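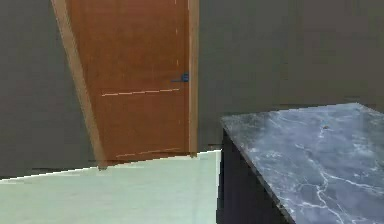

5.2 The grasp that was not there

The most common failure in the Olta kitchen tasks was also the quietest. Of the 409 simulated runs, 60 ended with the policy reporting a secure hold on nothing whatsoever. The arm then went about the rest of its task with great care, carrying its imaginary cargo to the goal and setting it down gently. By the planner's own accounting, these runs were a success.

We trace the fault to the hold check, which we took over unchanged from the Darken controller. The check asks whether the fingers have stopped moving. Fingers that have closed on an object stop moving. So do fingers that were never told to close, and in our setup a dropped close command left no entry in the log.
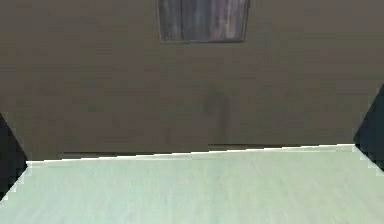
The hold check had no access to the camera, a choice that saved us 11 milliseconds per step and cost us most of December. Once we replayed the wrist views by hand, the false holds were easy to spot. In Figure 4b the space between the two dark shapes at the sides, which appear to be the gripper fingers, shows only wall and a bare pale surface. A person needs one glance to call this an empty gripper. Our system, which had the same pixels on disk, did not look at them.

Irja Nurmi labeled the replays and Ritva Kemppainen labeled them again without seeing the first set. They disagreed on 4 runs, all with the target hidden behind a finger. We left those out of the counts that follow.

A simple fix is to compare finger width with the known width of the target, and to refuse the hold if the two do not match.
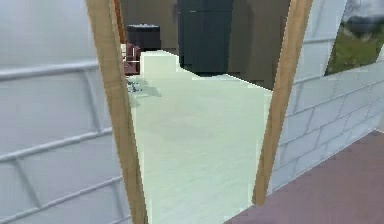
This catches fingers left fully open, but it does nothing for a gripper that has closed on the wrong thing, and small clutter on a surface offers plenty of wrong things. We therefore added a short lift test, after which the object must have risen with the hand. On the Jorkcombe arm the same test doubles as a safety stop: no confirmed hold, no travel over the work area. The Seppälä arm still runs the old check, and we keep our mugs well away from it.

Figure 4. Simulated views from the kitchen tasks: (a) door with blue lever handle and marble countertop; (b) wall and empty pale surface; (c) open gripper fingers over a pale green surface.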